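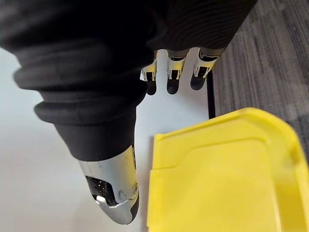

Department of Product Design and Workplace Studies, second-year projects

Small items on a white table: a study of sorting and packing by hand

Juniper Kapoor
October 2022

1. Background

My project looked at how the surface of a packing table affects the person working at it. The starting point was a placement in July with Grgić, a family firm in Grisness which sends out spare fittings for furniture. The orders are small. A typical one has a few screws, a pair of hinges or shelf pins, and a folded instruction sheet, all of which go into a paper envelope.

The packers at Grgić work on old brown benches. They told me that dark fittings were hard to see on them, and that small washers got left behind and ended up in the next order. I wanted to find out whether a plain white table would help, and whether it would bring problems of its own.

2. What I set up

The table in the department workshop has a white surface. I marked out a working area 600 mm wide and 400 mm deep with pencil lines, which is the space one packer has at Grgić once the trays are in place. The trays of fittings stood along the back and the envelopes on the right. Left-handed packers had the envelopes moved over.

For the brown surface I used a sheet of stained board cut to the same size as the marked area and taped down at the corners. The tape lifted twice and had to be replaced with the stronger sort.

The fittings were supplied by Grgić from their returns box. I sorted them into dark ones (black screws, bronze hinges), bright ones (zinc screws, steel pins) and pale ones (white plastic caps and nylon washers). The order slips were copied from real ones with the names taken off.

3. Method

Students from my year packed the orders. Each person did one batch on the white table and one on the brown board, and half of them started with the brown. They were asked to work at a pace they could keep up. Afterwards I opened every envelope and checked it against its slip. In all, 277 orders were packed and checked. I also wrote down what was left lying on the surface at the end of each batch, and asked people which they would choose for a full day.

4. Results

Dark fittings were picked up faster from the white surface and were hardly ever left behind. On the brown board, black screws were the item most often missing from an envelope, which agrees with what the Grgić packers had said.

The pale fittings went the other way. Nylon washers were missed on the white table more than anything else was missed on either surface. Several people swept a hand across the table before closing an envelope to feel for them.

Bright fittings fell in between. With the overhead lights on, people said the zinc screws looked lighter or darker depending on where they sat, and that glare off the white surface was tiring towards the end of a batch. Switching off the row of lights directly above helped, but the order slips were then harder to read.

Most people preferred white for a short job. For a full day the answers were split.

5. A second try with a mat

Nermina Pavlović, who supervised the project, suggested keeping the white table and adding a mid-grey mat for the pale items only. I bought a desk mat from Stornance and cut it down. The packers put washers and caps on the mat and everything else straight on the table.

There was only time for 2 short batches this way, so I have not put them with the main results. No washers were missed in either. The mat slid when people leaned on it, and one edge curled up after cutting.

6. Limits of the work

The students were new to packing and the Grgić staff are not, so the errors may be different in kind. I did not measure the light level. The brown board was smoother than the real benches, which are scratched, and washers probably sit differently in the scratches.

7. Recommendations to the firm

Try one white table first, at the position nearest the window. Keep a grey mat on it for nylon and white plastic parts, fixed down along the back edge. Move the overhead light forward of the packer if the fitting allows it.

Comments

Tobi_W
We did the same at Wirum with pale green tops and it was fine for both black and white parts. Worth testing if you carry on.

hinge lady
Was the white surface matt or shiny? It makes a big difference for the glare.

J. Kapoor
Somewhere in between, I'd say. I should have tried a properly matt one as well. Green is a good idea, thank you.

packer79
Please tell them about the stools too.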